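Ilinstead gansey

The Ilinstead gansey is a close-fitting knitted pullover associated with the fishing harbor of Ilinstead. It is worked in the round from the hem up, on long steel needles, in a navy yarn spun so tightly that new owners tend to describe the first winter as a negotiation.

Construction

A standard adult size begins with 296 stitches at the hem - a split welt in garter stitch, overlapped at the sides. The body is plain to the bottom of the ribs, where the patterning starts. Underarm gussets are 20 stitches across at their widest. Sleeves are picked up at the shoulder and knitted down to the cuff, so that a worn elbow can be unraveled and reknitted by whoever is judged to have the time.

Patterns

The yoke combines ladders, ropes and a zigzag called Plattner, said to be named for a crooked lane in the town. Local knitters recognize 14 yoke patterns. Elínborg Hedegaard, who charted them all, considered 2 of these to be the same pattern with a mistake in it, a view that cost her several invitations to tea.

The popular belief that each family had its own design, useful for identifying drowned sailors, has little support. Surviving sweaters suggest that knitters copied whatever they liked from the pew in front.

Yarn

The traditional yarn, Tultance, is a five-ply worsted sold in hanks. Pumero, a softer blend introduced later, is easier on the neck and pills by October. Purists disapprove of it and can often be found wearing it.

Modern production

Most ganseys sold in the harbor shops are now machine-knit, with flat side seams in place of gussets. Hand-knit examples are made to order, and the wait is long.

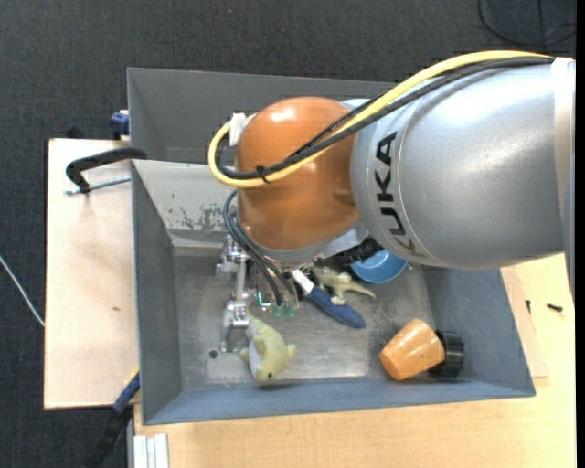 A KUKA robot arm over a metal bin.

Revival

Signe Grímsdóttir's pattern booklet brought the garment to knitters outside the town. Its first printing gave the hem as 1296 stitches, enough to go around a small boat. The error was corrected on 2021-01-16, by which time one reader had reportedly cast on.

See also: Fisherman's sweater, Gusset, Five-ply yarn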